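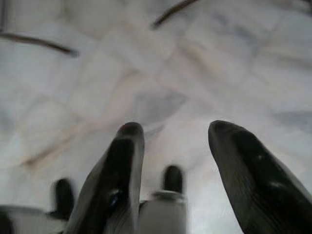
Indira Kurup
Cell maintenance, Akadel

Right finger still closes late after 500 cycles. Before I swap the pads, which screws did you torque first?

Tuesday, March 10, 2020, Getsemaní Huerta wrote:
> Check the finger screws, then re-zero with the jaws open. Ours drifted after 30 cycles. 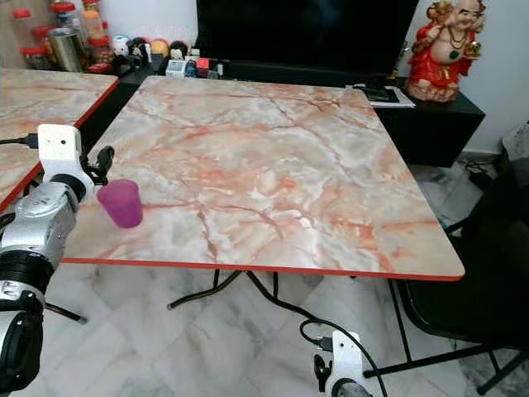
Getsemaní Huerta

Base screws first, then the fingers. Leave slack in the black cable at the mount – ours pulled at full reach. Re-zero, run 9 cycles with the purple cup and post the log.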